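Zetstead Hall, winter walk-round, 22 December 2024

Fire door, kitchen side: OK. Closes by itself now, hooray! In July I had to shove it with my hip.

Extinguishers: OK, all in date. The one by the stage was behind the Christmas tree again, so I've shifted the tree.

Emergency lights: one FAIL. The Plamden unit over the back stairs went out after 70 minutes and it should manage 90. New battery ordered.

Hot tap, ladies': bit fierce. I've turned it down a touch and will try it again in the new year.

Stair rail: OK, but 6 screws wanted tightening (done, my wrist knows about it).

Paperwork: last year's sheets are filed, and I've started a fresh lot for January.

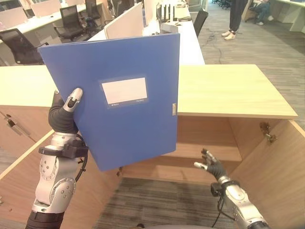
Next up is the loft hatch, once I've got my ladder back.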